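hopfoot32
Anyone tried the new Quiroga saison? Paid for 11 ounces and got mostly foam.
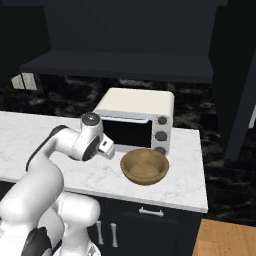 Draltanano
Foam's the pour, not the beer! I had two in November and loved them. I'd put it up there with Widum's, and I'd drink it at home with something melty out of a cream and white toaster oven like that one.

hopfoot32
Nah, Widum's is way drier. Quiroga tastes like banana to me.

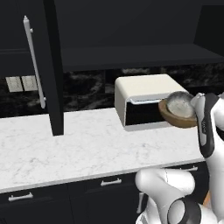 Wooden bowl, marble counter

Shalini Thakur
Banana is the yeast, I like it. Cleveck has it on tap til 11 tonight.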